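Folter pocket inserts: punch them yourself or buy pre-punched?

inkwell_vy
OK I finally printed my first full set of undated weeklies and I'm in love!! 50 sheets, both sides, and the lines match up front to back. My question is holes. Do you all punch your own or buy the Gramton pre-punched paper and print on that? I have 400 sheets of plain Ibarra sitting here, so I'm leaning toward punching.
Vy Cao

marginalia50
Punch your own, always. Pre-punched jams my printer every time, and you're stuck with whatever hole spacing they picked.

haklowfan
Disagree! I've run Gramton through a cheap inkjet for years and had 2 jams, both my fault. Fan the stack first and feed it holes to the left.

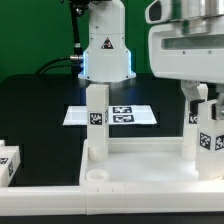 Color coding is the other thing I'd sort out before you punch anything, Vy. I print my section headers in one accent color per month and it makes flipping around so much faster. June is going to be a soft blue, like the glow along the bottom edge of that white arm, with everything else in light gray so my pen still stands out. Love it already!

marginalia50
Gray lines vanish under my desk lamp. Go darker than you think you need.

inkwell_vy
Ooh, soft blue headers, stealing that. What do you use for the tabs?

haklowfan
Haklow cardstock, trimmed by hand. The heavy one, it holds up to being thumbed all day.

marginalia50
Cardstock tabs are fine if you laminate. Mine went fuzzy by the second month without it. And I still say punch your own.

inkwell_vy
Punching a test batch tonight, ten sheets at a time. Will report back!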